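机器人示教

机器人示教是指由人向机器人演示一项作业,由系统记录其动作与传感数据,供日后重放或用于训练控制策略的方法。按操作者与机械臂的关系,一般分为手动示教和遥操作示教两类。以此类数据训练策略的做法通称模仿学习或示范学习。

一、手动示教

手动示教又称拖动示教或牵引示教。操作者直接握持机械臂末端或连杆,控制器处于重力补偿状态,关节编码器按固定周期记录位置。此法设备简单,操作者能直接感到接触力。缺点是人手常进入相机视野,所得图像与自主运行时不一致;双臂作业时一人难以同时牵引两臂。

另一种形式是手持夹爪:夹爪脱离机械臂,由人持握完成作业,末端位姿由视觉或惯性测量推算,再换算为机械臂轨迹。换算时须检验轨迹是否超出关节限位。

二、遥操作示教

遥操作示教中,操作者不接触执行端。常见输入装置有主从臂、六自由度手柄、三维鼠标和动作捕捉手套。主从臂方案里,主臂与从臂的关节一一对应,从臂按主臂角度运动,无须求逆运动学解。Havlíček 式主臂在关节处加装弹簧以抵消自重,Brustari 控制台则采用手柄加脚踏板,脚踏板用于暂停跟随,使操作者得以重新摆放手部。

遥操作的主要误差来源是延迟。Magsi 与 Adeleke 在 Zodley 试验台上采集了231段演示,其中52段因延迟造成的过冲而被剔除。两人建议将指令时间戳与图像时间戳分别保存,不在采集时强行对齐。

三、腕部视角

腕部相机装于夹爪附近,随末端一同运动。其优点是接触区域始终较近,缺点是视野窄,末端翻转时背景变化剧烈。Lenalia 采集规程要求保留全部腕部图像,包括接近和撤离阶段。 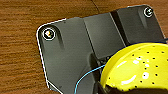
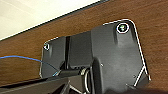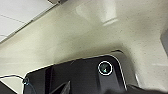

腕部视角图像三幅,同一地点采集。

四、数据整理

每段演示通常包括关节角、夹爪开度、各路图像及任务文字说明。整理时先去除首尾静止段,再按任务结果标注成功、失败或中止。失败段是否保留,各家做法不一。Mohmand 主张单独归档,供训练失败检测器使用;Echevarría 则认为带有纠正动作的失败段可直接并入训练集,前提是纠正起点有明确标记。

相机外参应在每次拆装后重新标定。若标定值更新而旧数据未作区分,同一数据集中会混有两套坐标关系,训练误差不易察觉。

五、局限

演示质量受操作者熟练程度影响。不同操作者对同一任务可能采用不同次序,策略若对其取平均,会产生无效动作。常用的处理办法有按操作者分组、限定起始姿态,以及采用能表示多峰分布的模型。

参见:重力补偿;逆运动学;行为克隆;手眼标定

最后更新:2023年8月29日
联系编辑:Verna Obi | 版权声明 | 返回顶部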